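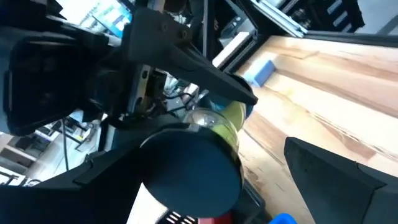

Meltley Home Help > Tidying and Storage

Small stuff has taken over the worktable. Do trays help or do they just make it look official?

Posted by Maricica Moldovan, November 20, 2018
1019 views

We have a butcher-block table that is supposed to be for working on. At present it is for owning things on. There are little boxes that came with something, blocks that go with nothing, a small lamp with more cord than lamp, a sponge that lives there for reasons of its own, and a glass jar with a black lid and something yellow-green in it that I'd like to keep but not look at.

My method so far has been to push everything to one end, wipe the clear end, then push it all back and wipe the other. It does clean the table. It doesn't reduce what's on it by so much as a block.

I'm thinking of getting mesh trays, the black kind, maybe with a solid one in a bright color so I can find it. My sister in Penell says trays are where objects go to be forgotten, and her garage does support her case. Has anyone done this on a table that gets used every day? I have no drawers under it and no wish to build any.

Cường Đỗ
Member, 1681 posts

Trays work if you decide what each one is for before you fill it. Mine failed the first time because I bought them in July, put everything in, and felt so good about it that I left them alone until fall.

Start by taking it all off. Chair, floor, wherever. Wipe the wood and dry it. Then bring back only what you touch in a normal week. Small boxes go in one tray, loose bits in the other, and the solid tray gets anything that could leak or shed. The jar does not go in a tray at all if it's the tallest thing you own, because you will catch it with your sleeve reaching for something else. Put it at the back, or on a shelf, lid tight.

The lamp stays out. Coil the extra cord loosely and tie it, and set it behind the base. Don't wind it tight around the lamp unless you enjoy buying lamps.

And get the sponge off the wood. A damp sponge left sitting on butcher block will mark it sooner or later. A saucer is fine.
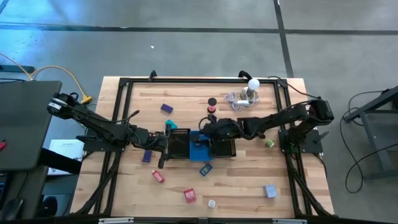
Do mesh trays need a liner on a wooden table?

They don't need one for dry things like boxes and blocks. If the bottom edges are rough, put felt pads on the corners so the metal or plastic doesn't scratch the finish. Use a liner only for pieces small enough to drop through the holes.

dzene_20

just throw it out. I had a table like that and now I have a table. took me 20 minutes and I have missed 2 things, one of which was a receipt

Maricica Moldovan

Thank you both, in that order. Vumberg had mesh trays in a size that fits side by side with room left for elbows, so I've ordered a pair and will put the boxes in one tonight in spirit. The sponge has a saucer. The jar has moved to the shelf, where I have already looked at it several times.

Dzene, what was the other thing?

dzene_20

the charger for the lamp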